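Why Cars Must Stop for the School Bus

Maybe you ride a big yellow bus in the morning. Maybe you only see it pass when you walk to school. In both cases you have seen the red lights that blink on the top, and the small stop sign that opens from the side like an arm. I want to explain what these things say to the drivers, and what you can do to be safe too.

In our town, Parkstead, there are 51 bus stops. Some are on quiet streets where a cat can sleep on the road. Others are on Ansari Avenue, where cars go fast and the drivers are thinking of their work and their coffee. The bus lights must speak to all of these drivers in the same way.

First come the yellow lights. They blink before the bus stops. Yellow means "I will stop soon, please slow down." A good driver takes the foot from the gas pedal when he sees this. A bad driver tries to pass quickly, and this is very dangerous.

Then come the red lights, and the stop arm opens. Now the cars behind the bus must wait. On a street with no wall or grass in the middle, the cars which come from the other side must wait also. They wait until the red lights are off and the arm is closed. 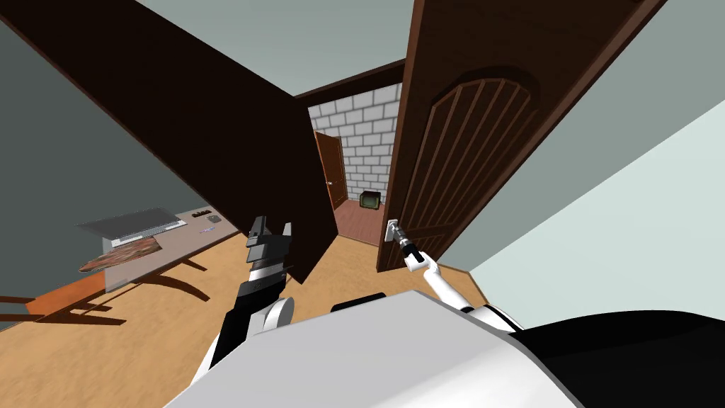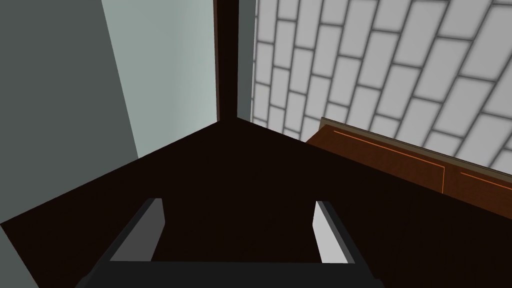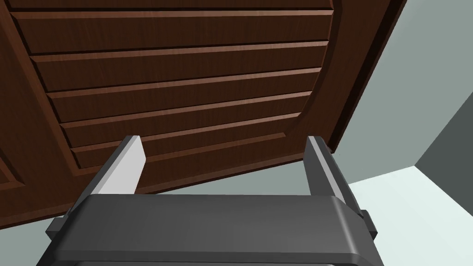
Why do the cars wait so far from the bus? A car can not stop in one moment. The driver must see the danger, then the foot must move to the brake, and then the wheels must become slow. All this time the car is still rolling. At 30 miles an hour it rolls past many driveways before it stands still. If the road has rain or October leaves on it, the car needs even more road.

There is also a place around the bus that we call the danger zone. It is the place where the bus driver has trouble to see you. It goes ten feet out from the bus on every side, and that is five very big steps of a grown person. The front is a bad place, because the bus is tall and you are not so tall yet. The back is bad too.

So when you get off, walk away from the door until you are out of the danger zone. If you must cross the street, go forward along the side until you can see the face of the driver. Wait for the driver to give you a sign with the hand. Then walk to the middle, stop, look left and right and left again, and go if all cars are standing.

If you drop something near the bus, do not pick it up! Not your hat, not your homework, not your best Wondum card. Tell the driver first. The driver will wait for you.

You can practice this at home with a chair for the bus and a parent for the driver. My own children wanted to be the stop arm every time.

Comments (3)

busmom_2: We read this at breakfast. My son now corrects me when I drive behind the 165 bus. Thank you.

Parkstead Grandpa: Please write one about bicycles and parked car doors also.

tulip168: What if the driver does not see my hand when I drop something?

Reply from the author: Then stay away from the bus and ask a grown person to help you. You can get the thing later.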